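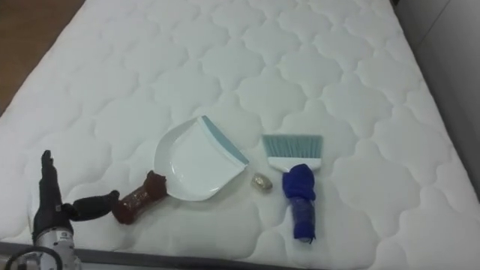

四月,下午。接着上回的染色记录往下写。

先说洋葱皮那缸。这次终于舍得多放料了,干皮428克,小火煮了一个钟头,滤出来的颜色深得像酱油(闻着也像,整间屋子都是炖汤味,晚饭都不想吃了)。毛线还是 Strickland 那家的本白双股,明矾预媒染过夜。捞出来一看,偏橙,比上次那批暖得多!我挺喜欢,就是两绞之间有色差,估计是锅太小,线挤在一块儿没翻开。下次分两锅,别偷懒。

茜草那缸就没这么顺了。温度计放在锅边,我只顾着看它,中间早就过热了,出来一股砖褐色,红味几乎没剩。同样的错去年也犯过,本子上还画了三个感叹号,白画。 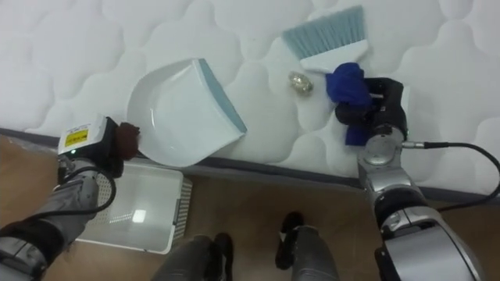

水的问题也得记一笔。Urumthorpe 这边自来水硬,茜草倒是喜欢硬水,木犀草我还拿不准,所以打算留一小缸用雨水做对照。其余条件不动:

- 线:每绞50克,同一批
- 媒染:明矾,按线重的9%
- 浸染:2小时,关火后放凉再捞
- 铁水后处理:只做半绞,另一半留原色

铁水千万别手重。上回那绞 Bisto(我给那个灰褐色起的名字,本子后面的色卡也用它)就是多泡了一会儿,线摸着发涩,绕团的时候还断了一次。

耐晒测试条已经夹在硬纸板里了,一半遮住,一半朝南窗,月底再拆。靛蓝先不碰,还原缸养起来太费神,等 Hultus 那批麻线到了再一起开。

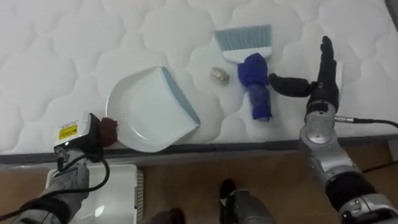
*铺着绗缝面的床垫,上面放着白色簸箕和手刷*

待办:买个3000毫升的量杯,现在这个刻度都磨没了;色卡补上洋葱皮两条,把深浅都贴上去,别只挑好看的贴。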